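Nedeljković Institute publishes new report on inspections under arms control agreements

Ivham office, for immediate release

The Nedeljković Institute for Security Policy has published a new report on how inspectors check that states keep their promises under arms control agreements. The report, called "Access on the Ground", looks at the time between a request for an inspection and the moment when inspectors can enter a site. It says that this time is often too long, and it asks governments to agree on clearer rules before the next round of talks opens in Flivbridge in August.

The authors read more than 400 pages of treaty texts, annexes and public statements. They also spoke with former inspectors, military officers and lawyers who took part in earlier negotiations. Many of them said the same thing: the right to inspect is usually written in strong language, but the practical steps are left for later. Who meets the team at the airport, which equipment may pass the customs, who decides when a building is "sensitive" — such questions can delay a visit by many days.

"A treaty gives the inspector a right, but on the day of the visit he needs a door that opens," said Velimir Kovačević, lead author of the report. "We heard about teams that waited in a hotel while two ministries discussed one sentence of an annex. In most of these cases I do not believe there was bad intention. The procedure was simply not prepared."

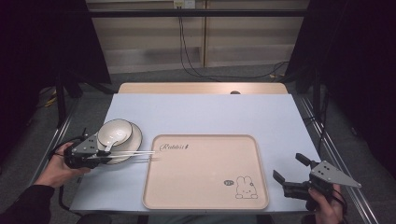
The report makes several recommendations. It proposes that every state names a permanent contact office, which answers requests at any hour. It proposes a common list of approved measuring equipment, so that the same instrument is not examined again at each border. It also asks that disputes about access go to a small technical panel, and that this panel gives its opinion within 3 days. At present some agreements allow up to 90 days for this, and a few give no limit at all.

The Institute does not take a position on whether any state should stay in or leave a particular agreement. The report deals only with procedures, and its authors hope that it will be useful also to governments that disagree about the larger political questions.

A public discussion of the report will take place in the conference hall in Zaluldale on Monday at 2 p.m. Mr Kovačević will present the main findings and will answer questions from the audience. Entrance is free, but places are limited and visitors are asked to register in advance with the Ivham office. Journalists who wish to arrange an interview should write to the same office — please mention the name of your newspaper or station and the language you prefer.

The full report and a short summary are available from the Institute without charge, in print and in electronic form.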